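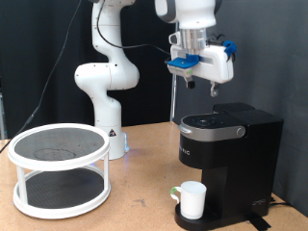

By Shaohua Xiong

Single-serve coffee maker

Last updated: December
508 shares | 1,937 views

A single-serve coffee maker (also single-cup brewer) is a small electric kitchen appliance which prepares one portion of coffee at a time, directly into the cup of the drinker. It is common in homes, offices and hotel rooms. The term is mostly used for machines that work with a closed portion of ground coffee, called a pod or capsule, but some models also accept loose ground coffee in a small reusable filter.

Construction

The usual machine has an upright body with an overhanging upper part. Inside the body are a heating element and a pump. Water comes from a tank at the back or at the side, or in the smallest models it is poured in fresh for every cup. The upper part contains the pod holder, and it is closed by a lid. On many machines the handle of the lid is a broad band that goes across the front, in silver or gray color, while the body is black. The control buttons are often placed in a row on top, near the front edge, where they can be reached with one finger.

Under the spout is the drip tray. It carries the cup and collects the drops that fall after brewing. In most designs the tray projects forward from the base and can be removed, so that a tall travel mug has enough room.

Operation

The user lifts the handle, puts in the pod and closes the lid again. In many models this movement also makes a hole in the pod, one at the top for the water and one at the bottom for the coffee. The user then places the cup and presses a button. When the water is already heated, a small cup can be ready in 40 seconds, but a cold machine needs longer.

The size of the portion is chosen before brewing. A common large setting is some 10 ounces. A larger setting normally uses the same quantity of coffee with more water, so the drink becomes weaker.

The cup

Almost any cup can be used, if it is stable and fits below the spout. White ceramic is a frequent choice for the table, as the color of the coffee can be judged easily against it. The volume of the cup should be checked before the first use - the machine does not measure it and will continue to pour when the cup is full. 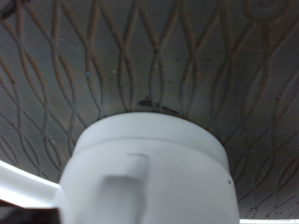 White cup with a rim band, against a gray surface with a pattern of crossing wavy lines.

Cups differ in the form of the rim and the handle. A rim that is wider than the body gives a small step on the outside, and coffee can dry in this step if the cup is only rinsed. A soft brush removes it.

Cleaning

The drip tray should be emptied and washed often. Mineral deposits from hard water are removed with a descaling liquid, followed by two or three cycles with clean water only. The used pod should not stay in the holder overnight.

See also: Drip coffee maker, Coffee filter, Mug

Reviewed by Fuad Fikre

This site uses cookies to remember your settings. Accept | Learn more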